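Imprimir | Enviar por e-mail

4. Planejamento de tarefas e verificação de estado

4.1 Organização do software

O sistema está dividido em quatro processos que trocam mensagens por um barramento local: percepção, estado simbólico, planejador e execução. O barramento é o Flernis, na mesma versão usada nos trabalhos anteriores do grupo, sem alterações. O planejador chama-se Dalell e foi escrito para este projeto. A separação em processos teve um custo em latência que consideramos aceitável, pois permitiu reiniciar a percepção sem interromper o controlador do braço - algo que aconteceu com frequência durante o desenvolvimento.

Cada ciclo começa com uma imagem da área de trabalho. O módulo de percepção segmenta as peças por cor, ajusta um contorno à face superior de cada segmento e classifica a forma entre cilindro, estrela, prisma hexagonal e prisma pentagonal. A saída é uma lista de hipóteses, cada uma com cor, forma, pose estimada no referencial da tábua e um valor de confiança. Hipóteses com confiança abaixo do limiar não são descartadas; passam ao estado simbólico marcadas como incertas e o planejador decide se vale a pena obter outra vista.

4.2 Segmentação de peças em contato

A segmentação por cor funciona bem quando as peças estão afastadas ou quando peças vizinhas têm cores diferentes. O caso difícil é o de duas peças da mesma cor e da mesma forma encostadas uma na outra. A máscara resultante é um único componente conexo, e um classificador treinado com peças isoladas tende a devolver uma forma só, com pose deslocada para o meio do par.

Na configuração da Figura 2 essa situação aparece com os blocos azuis pentagonais e, de forma aproximada, com os amarelos hexagonais, que quase se tocam e se sobrepõem parcialmente na vista. O par azul é o pior dos dois, com as faces inclinadas formando um contorno irregular que não corresponde a nenhuma das classes.

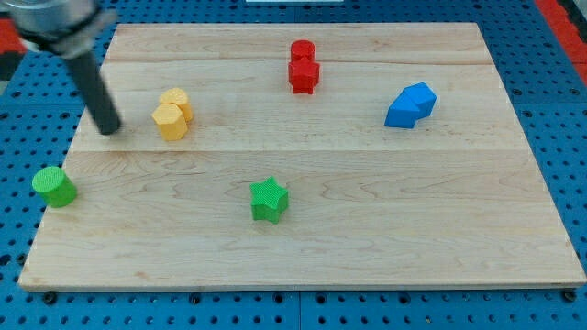 Figura 2. Peças sobre a tábua de madeira, com o dedo da garra próximo aos blocos amarelos.

A solução adotada foi comparar a área da máscara com a área esperada para a forma, corrigida pela distância à câmera. Quando a razão excede o limiar, o módulo tenta explicar o componente com duas instâncias do mesmo modelo e otimiza as duas poses em conjunto. O ajuste é interrompido depois de 50 iterações. Se o resíduo continuar alto, o par é entregue ao planejador como um grupo não resolvido, e a única ação permitida sobre um grupo desse tipo é empurrar com o dedo fechado para separar as peças.

4.3 Relações de apoio

O estado simbólico contém predicados de apoio, contato e vizinhança. O predicado sobre(a, b) é inferido a partir da altura estimada da face superior de a e da projeção do seu centro no contorno de b. No caso do cilindro vermelho apoiado na estrela vermelha, a cor não ajuda a separar as duas peças e a decisão depende do contorno: o cilindro é mais estreito que as pontas da estrela, e a mudança de largura ao longo do eixo vertical da máscara é usada como indício de empilhamento. Para isso, o teste de altura é executado antes do teste de área descrito na seção anterior. A ordem inversa produzia duas peças lado a lado onde havia uma pilha.

As peças apoiadas diretamente na tábua recebem sobre(a, tábua). As duas peças verdes, o cilindro e a estrela, estão afastadas entre si e das demais, e serviram de referência para verificar a calibração entre câmera e tábua.

4.4 Planejamento e execução

O Dalell recebe o estado atual e uma especificação de objetivo, que pode ser parcial. Um objetivo como "cada cilindro sobre a estrela da mesma cor" não diz nada a respeito das peças amarelas e azuis, e o planejador é livre para movê-las apenas se obstruírem a trajetória. A busca é feita no espaço simbólico, e cada ação candidata é verificada por um teste geométrico de colisão entre o dedo da garra e as peças vizinhas. Ações reprovadas nesse teste voltam à busca como restrições.

Depois de cada ação o ciclo é repetido desde a percepção. Se o estado observado difere do previsto, o plano restante é descartado e um novo plano é calculado. São admitidos até 4 replanejamentos por tarefa; depois disso a execução é encerrada e registrada como falha.

Executamos 58 tarefas com esse arranjo. O registro completo das mensagens foi gravado no formato Kadora, e a reprodução dos registros sem o braço foi o principal instrumento de depuração. Dois erros no cálculo de vizinhança foram encontrados dessa maneira, ambos ligados ao arredondamento da pose de peças próximas da borda da tábua. A versão corrigida é a que se descreve aqui. A comparação com o planejador Calloway, que não verifica o estado entre ações, é apresentada na Seção 5.

Imprimir | Enviar por e-mail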